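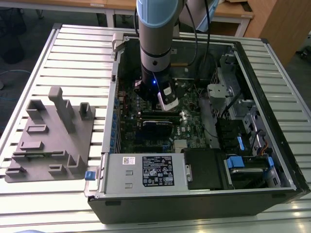
Senton wrote in the cell pricing thread that the arm is the wrong place to start a budget, and that fixtures, grippers and staff hours should be priced first and the arm last.

# Budget for one robot arm on a desktop PC teardown bench, what am I missing?

## Yimyam

I read that comment after I had already done it the other way, so I'd like to check my list before I turn it in.

We take in used desktops at our site in Gronville, 190 in a normal month. People open them, pull the memory, drives and power supply, and sort the rest. The plan is one arm over one table, with the case open and lying on its side, and a person still doing the screws and the cables. The arm would start with the memory and move on to the drives if that goes well.

What I have on the list so far:

- the arm and its controller
- one two-finger gripper
- a table
- one camera on the wrist
- $1,000 for "other"

Our power, floor space and network are covered. I'm not asking which brand to buy. I want to know which lines are missing and whether the $1,000 makes sense. The request goes in before the end of April and I can't add to it until next year.

Edit, April 8, 2025: the cases are mostly towers from three or four makers. I don't have a fixed list of models.

## Otent

The $1,000 is too low. I'd raise it to $4,000 and split it into named lines, as "other" is the first thing that gets cut.

We did a bench like this, one arm, desktops only. The lines we left out the first time:

**Fixtures.** You need something to set parts in that puts them in the same spot each time, and something to stop the case from sliding. We print ours. A flat base plate with blocks, slots and square holders on it takes most of a day to print and you will redo it several times. Put in money for a printer if you don't have one, plus filament, plus the hours of the person drawing the parts. The hours were our biggest cost in this group.

**Table.** Get one where you can clamp things anywhere. Slatted metal is good for this. Buy it longer than the case, with room left over at one side for the fixture plate. We bought one that fit the case and then had nowhere to put the parts.

**Fingers.** The stock fingers on most grippers are too wide for memory. Plan on several sets of printed or machined ones. They wear and they break. Keep one finished spare set at the bench.

**Cable handling.** Wires coming off the arm and hanging near the case will catch on drive bays sooner or later. Clips and sleeves are cheap. Our whole cable kit came to $223.

**A second camera.** A wrist camera is fine for lining up, but the gripper is in its own way. In the view below you get the four memory slots and the latches at their right ends, and the fingers are over the lower part of the processor. If you want to work on anything near the bottom of that view, or check that a part really came out, get a fixed camera beside the table too. It also makes it much easier to figure out what went wrong when a run stops. Add a mount and a long cable for it.

**Lighting.** Bare metal inside a case throws bright spots into the camera. A soft light on a stand helped us more than any setting did. Small money, but put it on the list.
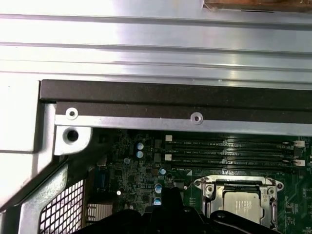
## Senton

Agree with most of the above. Some things to add, in the order I'd spend.

1. Do the count by model before you ask for anything. Take one month of intake and write down the maker, the case size and where the memory, drives and power supply sit. If one model is a third of your volume, plan for that one only and leave the rest to people. The "three or four makers" in your edit could be thirty layouts.
2. Buy one gripper and get a quote for the second. The fingers you want for memory are not the ones you want for a power supply, and you may need a different gripper for the heavier parts. Check the payload of the arm with the gripper and camera already on it. The number on the sheet is for a bare arm.
3. Price the safety work. Somebody has to do the risk assessment, and if a person reaches into the same case to deal with screws, it takes longer. We paid an outside firm.
4. Ask for the service terms in writing: how long a repair takes, who pays shipping, and whether you get a loaner.
5. Put in staff time for the first half year. One person, half their week. This is the line I see left off most often.

I'd also think about whether 190 a month is enough. Split over the working days that is not many machines, and a person pulls memory in well under a minute once the case is open. On time saved alone I don't think it pays back. If the reason is that you want to learn on it and add more later, say that in the request, so you aren't measured on units per hour in the first year.

On the table, I went with solid plate with threaded holes and have no complaints. Slats are lighter and cost less.

## gv_bench

get a used arm. half the price, and you will bump it into a case at some point anyway. make sure the controller comes with it and that you can still get the software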